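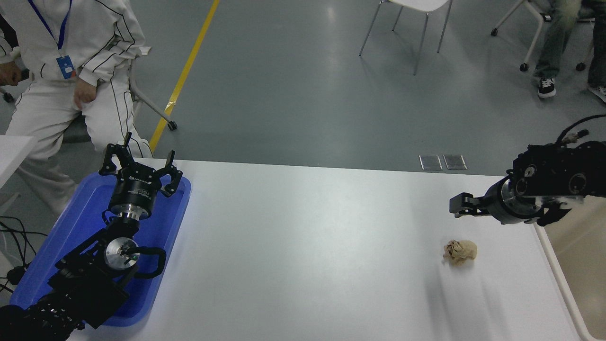
Blue tray or no tray on a white table?

pouran_b
I would like your opinion about shared tables. We have a white one, and small crumpled things stay on it until evening. I want a rule that everything loose goes in the blue tray on the left. My colleague finds this too strict.

Petrica B.
I am the colleague :) One tray becomes a trash can in two days. At Malirex we had 40 trays and all of them were full of old wipes.

despina_avram
I disagree with Petrica. A tray with a raised rim is good, but you must empty it at a fixed hour. We do it at 4 p.m.
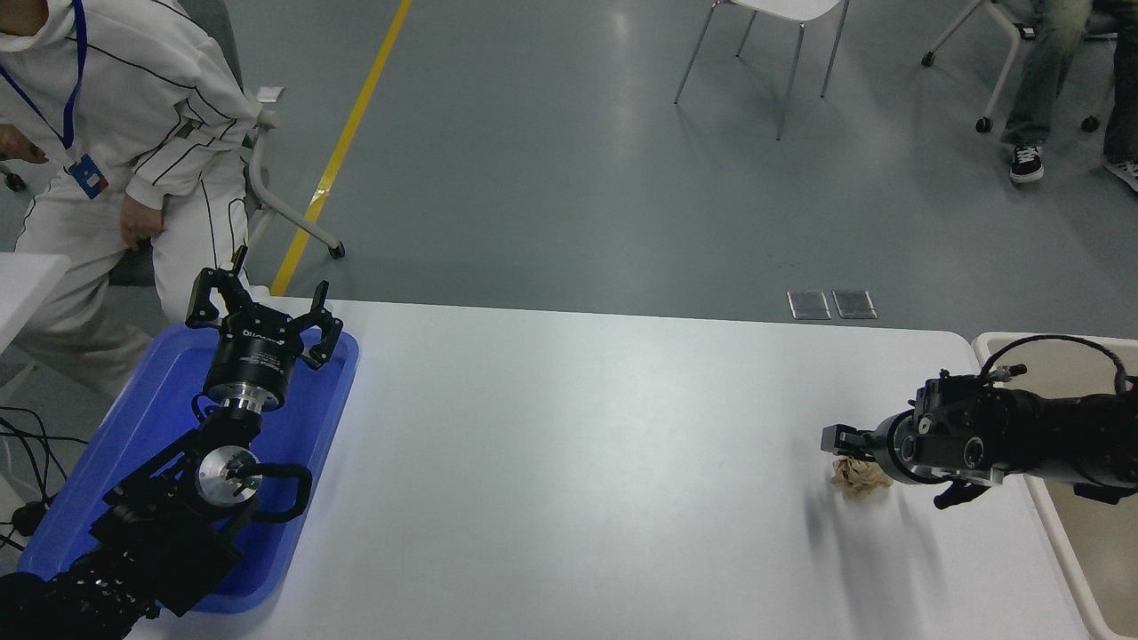
pouran_b
My question is also about sorting. I do not want clean cloths and waste together, and people do not read labels. So I think of two colors: blue on the left for what we keep, and the beige one with white rims on the right for waste. The little wad on the table would then have only a short way to go.

Petrica B.
Beige for waste, I can accept. But please also put the cables in order, they lie on the floor in a tangle.

ovidiu.a
Cables first, I agree with him. Trays can wait until August.

Recent topics
Grovico bins, 60 liters, any good?
How to clean a white tabletop
Ardeleanu shelf, missing screws
Cable ties, pack of 200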